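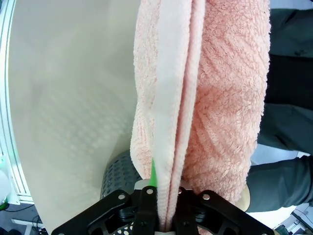

# About Beltumell

Small laundry and linen service. Two shops, one van, one plant out back of the Vitby store. We wash for guest houses, hair salons, a couple of gyms, and anybody who walks in with a bag.

Page last touched 26 October 2020. Prices are on the price page, not here.

## How it started

Weidong Yao and Hongmei Yao took over a coin laundry on Kong Street with 14 machines, nine of them working. The plan was to fix the other five and leave it at that. Then the guest house across the road lost its linen supplier in the middle of the season and asked if we could do sheets. We said yes. Did them overnight, folded them on the ironing table and the front counter, carried them over in the morning.

Word got round. By the next spring we had 11 regular accounts and no room to stand up. The Vitby building used to be a tile showroom — good drains, high ceiling, terrible parking. Still terrible. Use the side lane.

## What we do

- Wash and fold by the pound. Drop off before 10, ready by 6 most days
- Linen for small businesses, pickup and delivery
- Comforters, blankets, sleeping bags
- Table linen, pressed. Give us two days please
- Repairs: hems, loose loops, small tears. Zippers if Hanyu has time

No dry cleaning. We get asked alot. There's a decent place called Tondus two blocks down and we send people there.

No rugs with rubber backing either. We tried. It got in the filters.

## How we wash

Every account gets its own load. Your stuff doesn't go in with the salon's stuff. Costs us more in water but we had one mixup early on (400 napkins, wrong restaurant, wrong color) and that was enough.

Unscented soap unless you ask. No fabric softener on towels, it builds up and they stop soaking up water. If you really want it, write it on the ticket and we'll do it, your towels.

Whites go hot. Colors go warm or cold depending on the label, and if the label's gone we go cold. Dryers on medium. Takes longer, fabric lasts longer.

## The people

**Hongmei Yao** — runs the front and the accounts. Call her about billing.

**Weidong Yao** — machines, boilers, the van when it won't start.

**Esi Aryee** — plant manager in Vitby. Came to us from a hospital laundry, rewrote the whole sorting system in her first month. Schedule questions go to her.

**Hanyu Lu** — mending and pressing. Also does the window displays.

**Zeyu Xu** — delivery routes. Started part time after school, now does the lot. If you have a tricky gate or a dog, tell Zeyu.

Plus six part timers, more in summer.

## A few numbers

People ask so here they are. We serve 114 business accounts. Last month the plant put through 1,931 bags, our best so far. Nearly 100 of those were comforters, cold snap.

## Right now

Both shops open, shorter hours. Masks on inside, two customers at a time on Kong Street, four in Vitby. You can leave bags in the cage by the side door, just put your name and a phone number *inside* the bag aswell as on the tag. Tags fall off.

New boiler goes in during November. Vitby will be closed for washing two days, dates will be on the door and we'll phone every account. Kong Street stays open.

## Work with us

Hiring one folder, mornings, Vitby. On your feet most of the shift, radio is on. No experience needed. Stop in and ask for Esi, or leave your number at either counter.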